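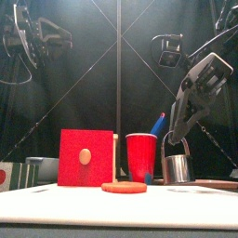
Scattering ashes at sea, the paperwork and the procedure

My father died in October and left one line of instruction, which was that his ashes should go into the water off Torvik. He did not say how. I have now done it, and I am writing down the steps while I still have the receipts in a folder.

The crematory returned the ashes in a plastic bag inside a rigid plastic box. The bag was closed with a numbered metal tag, and the same number was printed on the cremation certificate. Check that the two match before you sign for the box. Ours did. Keep the certificate separate from the box from that point on. I needed it twice, once for the boat and once for the cemetery at Clovbridge, where a small portion was going in beside my grandmother.

Dividing the ashes has to be settled before anything is booked. Clovbridge would accept a partial interment but charged the same opening fee as for a full one, and wanted a letter from the next of kin stating that the remainder would be placed elsewhere. My sister and I both signed it. The funeral home offered to do the division and return two containers, each with its own label. I recommend accepting this. The material is heavier than most people expect, it contains fine dust, and a kitchen scale is not the right tool.

The rules for the water depend on where you are. Where we were, the boat had to be a set distance from shore, nothing that would not break down could go over the side, and a notice had to be filed afterward. Ask the funeral director which office takes the notice. Ours was Unathi Lekota, and she had the form in a drawer. It asks for the name of the deceased, the date, the position, and the type of container. The skipper supplied the position.

There are two ways to do the release. One is to pour directly. The other is a dissolving urn, made of pressed paper or salt, which goes over whole and sinks after some minutes. I chose the second on account of wind. The model we bought was called the Jornness, and it cost 134 dollars with delivery. The opening is on the underside and is closed with a cardboard plug. The instructions say to fill it on land, on the same day, and to leave the inner bag out if the bag is not marked as water soluble. Ours was not marked, so we poured.

To fill it, I set the urn upside down in a mixing bowl lined with a towel, folded a sheet of stiff paper into a chute, and poured slowly with the windows closed. 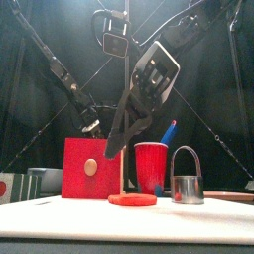 The plug went in with a ring of the paste supplied. It needs an hour to set. Write the name on the plug in pencil if you want a name on it, as ink runs.

We left the dock at Akport at 9 in the morning. The boat was licensed for 8 passengers and we took all of the places, which was a mistake. Two of my cousins were seasick before we cleared the breakwater and spent the service sitting on the floor of the cabin. If I were planning it again I would take fewer people and hold a separate gathering on land for the rest.

Idun Rønning, who ran the boat, stopped the engine and put the stern to the wind. She told us which side to use (the downwind one) and how low to hold the urn. It should be lowered to the surface with both hands and let go. Throwing it can crack the shell. It floated for about four minutes, tilted, and went down. My sister read a page from his old logbook, mostly tide heights, and we put in loose flower petals. Stems, ribbon and florist wire had to stay on board.

The skipper circled the spot once and gave us a card with the latitude and longitude. I have copied the numbers into the family file, together with the notice and the second certificate.

On costs, the boat was the largest item, then the opening fee at Clovbridge, then the urn. The funeral home did not charge for the division. The notice was free to file. I sent it by mail and received a stamped copy back.

The Clovbridge part is still to be done. The ground there is too hard at present and they will call when it can be opened.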